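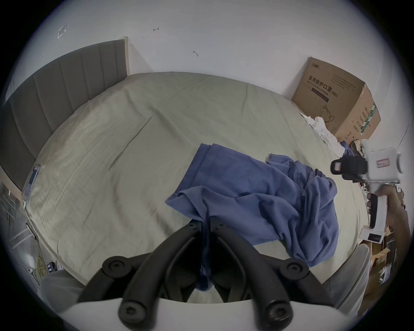
Zimard Porch Log

Version of 28 May 2018

Morning and evening temperatures from one front porch in Dikance, with the notes I scribbled next to them. I love this little pile of numbers and I'm so happy to finally have it in a shape other people can open!

What's in it

readings.csv has 3792 rows, one per reading. notes.csv has 726 rows, one for every reading where I wrote something down. The notes run from a single word ("fog") to long rambles about coffee, traffic and whether I needed a jacket to get to work. Both files are plain UTF-8 with commas between fields, and the notes are in double quotes.

Columns in readings.csv

reading_id: whole number, never reused
date: year-month-day
slot: am or pm
temp_f: degrees Fahrenheit, one decimal
sky: clear, part, cloud, rain or blank
source: dial or relta

Columns in notes.csv

reading_id: matches readings.csv
note: free text, spelling left alone

How the readings were taken

The early ones come from a dial thermometer screwed to the porch post, and I read those by eye to the nearest whole degree (so the decimal is always zero). Later ones come from a Relta sensor on the same post, a foot lower. The two overlapped for 14 mornings and I kept both sets, so on those dates you will find two am rows. Please don't drop them as duplicates - they are the best part if you like comparing instruments!

The am reading is from when I leave for work, which is before sunrise for much of the year. On days off it can be a lot later. Holidays are a mess.

Known problems

The porch faces east, and sunny am readings taken late run warm.
September is thin every year, as I'm usually away for part of it.
Sky is my own opinion. "Part" covers a huge range.
Reading 2000 was typed in twice with different temperatures. I kept the one from the paper notebook.

Loading it

Any spreadsheet will do. If you use Yimer, the small script I wrote for the charts, run it from the folder with both files in it:

yimer readings.csv notes.csv

It draws one line per year and puts a dot wherever there's a note. The cold snaps jump right out and they're so much fun to read through.

Use

Free for anything, including classrooms. If you keep a porch log of your own, open an issue and tell me where it lives - I'd love to line them up side by side.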